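4.2 Workspace rules for the gauze-handling task

The rules in this section were drafted by Nataša Ivanov and revised in September, after the first 40 sessions showed that operators were laying out the cloth and tray in different ways. They apply to both arms. The tray stays to the right of the cloth and directly on the work surface. Packets go on the left of the cloth, print side up, and must not overlap. An arm that is not in use holds its gripper clear of the cloth – open or closed, but empty.

Cables are checked before power is applied. Each one must be tied to the forearm and have enough slack for the elbow to bend fully.

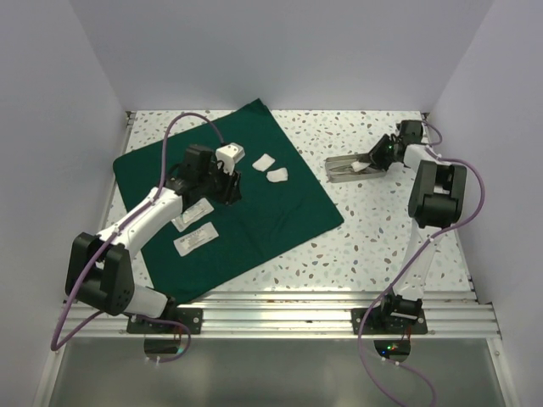 Figure 3. Two-arm workstation with the green cloth, gauze pads and packets. The gripper of the right arm reaches into the tray, next to a folded piece of gauze.

Sessions that break a layout rule are kept but flagged, and the operator writes a short note. Of the 143 sessions recorded under the revised rules, 11 were flagged, mostly for packets placed too close together. A cable fault is treated more strictly: the session is stopped and both arms are powered down. Sherif Filali reviewed all flagged sessions against the written rules, and his corrections are included in the counts given in Section 5.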